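Lipstick Sorting Day - Gallery

Posted by Liette Cormier, 10 Jan 2018
Corkdale office, second floor

The Vellasley makeup drive has been going since October. People drop off unopened or gently tested items at the front desk, and every so often we clear a table and go through what has come in. Lipstick is always the biggest part of it. This round brought in 95 pieces, and 30 of those were lipsticks.

We use the open-plan room on the second floor for this. It has long white tables, enough chairs, and good light for comparing shades. The light matters more than people expect. Two reds that look the same in a hallway can look quite different on a white tabletop, and the shade name on the sticker is not much help when the sticker has rubbed off.

The order of work is the same each time. Check the outside of the tube, open it, check the bullet, write down the shade, close it, and put it with its group. Chipped or broken ones are set aside. Anything with no readable label gets a description in our own words, such as "brick red" or "pink, on the brown side."
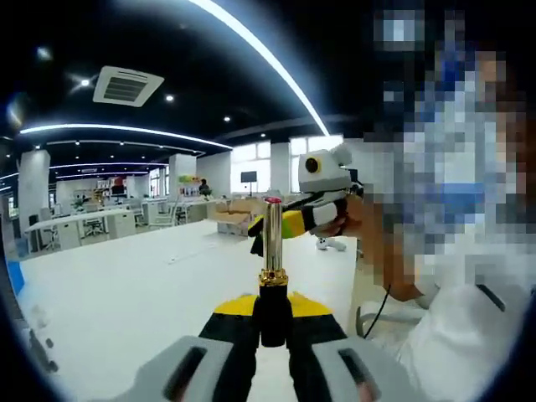 Gold tube with a decorative ring and black lower base. The open carton is behind the table.

Gold tubes are the most common type in the drive. They look good in a gift bag, but they show every fingerprint, so they get a wipe with a dry cloth before they are packed. Please do not use wet wipes on them. We did that in October and the finish on a few of the older ones went cloudy.

A note on the cartons: we keep the flaps open while we sort and tape them only when the list is complete. Last time a carton was taped early and had to be cut open again for 8 tubes that had been left in a drawer. Cartons go out with one copy of the list inside and one copy kept at Corkdale.

For anyone who wants to help with the next round, the groups are:

Reds
Pinks
Browns and nudes
Everything else

We tried nine groups at first, with separate ones for coral, berry, plum and so on. It took too long and people did not agree on what counted as berry. Four works better. The shade list still has a column for a fuller description, so nothing is lost.
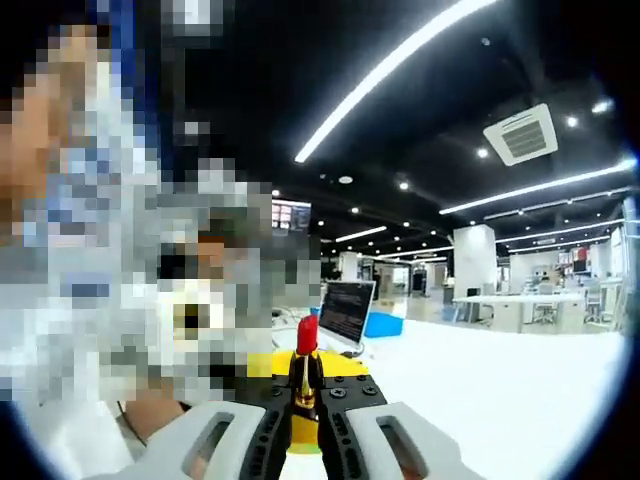
Bright red with a slanted top, in a shiny gold tube. Laptop open farther back on the table.

Reds are the group that gets asked for most. The center in Grememum would take nothing else if we let them - their last request was for reds and a few clear glosses. Heo asks for a mix, with more browns and nudes.

When you check a bullet, turn it up only as far as you need to see the color and the shape of the tip. Turn it all the way down before the cap goes back on. Most of the damage we find is at the tip, from a cap pushed on while the lipstick was still up. If the tip is nicked, the lipstick goes in the set-aside tray and does not count toward the total.

The shade list is typed up as we go. It used to be done on paper and copied over later, and the copying took longer than the sorting. If you are typing, read the line back to the person checking before you move to the next one.

Drop-offs are still open at the front desk in Corkdale. Lipstick, lip balm, powder and unopened mascara are all fine. Please do not leave nail polish, perfume or anything in a glass bottle, as we have no safe way to pack it.

Questions about the list or the next sorting day can be left for Liette at the front desk.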